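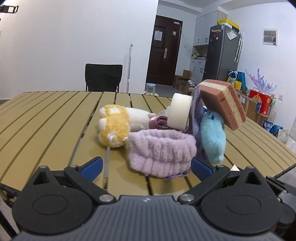
Week 6 notes - Planning and paying for a handheld gripper setup

Adebayo Ekpo, Sun 3 March

Okay, money week! I know most of you signed up for the building part, but I've watched good projects stall over a missing pack of finger pads, so bear with me.

We'll use the Dekcombe plan as our worked case. The total budget was $3,397 and it had to cover 2 handheld grippers, mounts, spares and everything on the table. My first draft put nearly all of it into hardware (I was excited, what can I say) and left $200 for the rest. Please don't copy my first draft.

Start with what you want picked up. Soft stuff is a different job from boxes and cans - a plush toy squashes, satin slides around, a fluffy headband changes shape every time you let go. If your list looks like that, ask the supplier how wide the fingers open and what the pads are made of before you ask about price. Tredard and Cruzado both answered me by email, and only Tredard sent the pad prices without being asked twice.

Next, split your sheet into things you buy once and things you keep buying. Pads, screws, tape and cables go in the second group. So do the household objects! They get grubby, they get lost, and you'll want new ones by May.

Furniture counts too. A folding table is fine if it stands steady, but look at the top. Slats have gaps, and thin items can slip into them, so price a flat board or mat while you're at it.

For Thursday, bring a one-page budget with a supplier name beside each line. Drukley's price list is in the course folder, shipping is on the second tab - I missed it the first time and had to redo my whole sheet.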